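Drondovbridge Skills and Repair Programme
Progress report to the Wimier Fund, second period

1. Summary

The programme remains on course against the plan agreed with the Fund. Enrolment stands at 264 adults across the three strands, and 180 of these have completed at least one full unit. The remaining learners are expected to finish their first unit before the end of March.

2. Computer maintenance strand

Teaching moved to the Doherty building at the start of the period. The evening group, which begins at 6.30, has filled more quickly than the daytime one, and a second evening group will open once a tutor has been appointed. The unit on main boards and memory has been rewritten in plainer English following comments from learners. 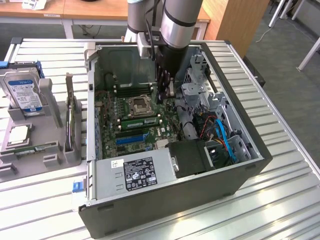
Desktop computer with the side panel removed, showing the main board and an empty processor socket.

3. Attendance and support

Attendance fell in the first weeks of the period – chiefly among parents of school-age children – and recovered after the start time was moved. Travel grants were paid to 81 learners. The bus operator has since changed its timetable, and learners from the northern villages now have a long wait after class. We have asked for a meeting on this point and will report the result.

Fergal Brennan has taken over as learner support lead. He has introduced a short telephone call to anyone who misses two sessions in a row.

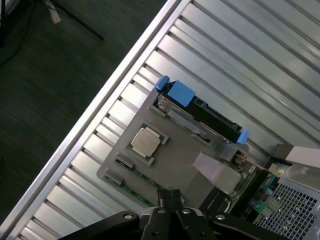

The written agreement with Kirnix for work placements was signed later than planned. It provides for 115 placement days over the life of the grant, with priority for learners who have been out of work for more than a year. The first placements will be in stock control and customer service.

4. Spending

Spending on staff is below profile owing to the vacant tutor post. Room hire is above profile, and we ask the Fund's agreement to move part of the staff underspend to meet it. No change to the total grant is requested.

5. Next period

Recruitment of the tutor – interviews are being arranged – and the opening of the second evening group are the main tasks. A revised spending table will follow under separate cover.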